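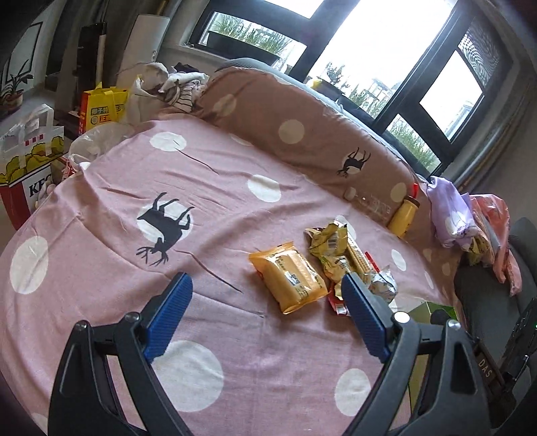
Figure 11. View from the gripper with the fingers open around a snack packet. Bedroom task, cloth surface.

6.3 Recording a pick on a soft surface

This section explains how to record one example on a bed, a sofa or a folded blanket. For tables and shelves, please use section 6.2. It is assumed that the gripper is already charged and paired with the Trillidus recorder (section 4).

Before you start

Leave the room in its normal state. Bags, clothes, wrappers and pillows stay where the people of the house have left them, because the model must learn to find the object between other things. Remove only medicines, sharp items and papers which show a name or an address.

Choose one target object and write it in the task sheet with simple words, for example "snack packet, orange". Do not write only "snack" when there are several wrappers on the same bed.

Steps

1. Hold the gripper by the handle with your dominant hand. Check that the small indicator light is green.

2. Open the fingers completely. Both blue pads must be visible in the preview, left and right.

3. Press the record button one time and wait for the short beep. Do not move during the beep.

4. Bring the gripper above the target slowly, until the target is between the two pads. In Figure 11 the packet lies diagonally and the pads are still open. This is a good moment to correct the wrist angle.

5. Go down until the tips of the fingers touch the cloth lightly. The sheet may fold a little, this is accepted.

6. Close the fingers with one continuous movement. If you stop in the middle, continue anyway and mark the example as "hesitation" later.

7. Lift the object, carry it to the place written in the task sheet and open the fingers.

8. Press the record button again. The recorder saves the example with the next free number.

Note: A failed grasp is also useful. Do not delete it. Set the result to "failed" and write which object was taken by mistake, if any.

Note: Printed sheets (dots, animals, letters) are welcome. Please fill the field "surface pattern" - many operators forget this one and Katia Caruso must then complete it by hand.

Caution: Do not press the fingers hard into a mattress. The ridges of the pads can catch the thread of the fabric and pull it.

Caution: With a window in the view, wait a few seconds after step 2 so that the exposure becomes stable. If the target looks too dark in the preview, turn your body and approach from the other side.

How many examples

For each bedroom we ask for 185 examples. Change the target or its position after every example, also when the last one was failed. The Dirnitz set was refused at first check, as 102 of its examples had the same packet in the same position.

Upload

Connect the recorder to the charging station and select "Send session". Keep the cover closed until the screen shows "Complete". If error 862 appears, the task sheet is missing or has an empty field. Correct the sheet and send again - the recordings are not lost.

Questions about this section: Gobnait Conneely, data collection desk.
Section revised 14/03/2019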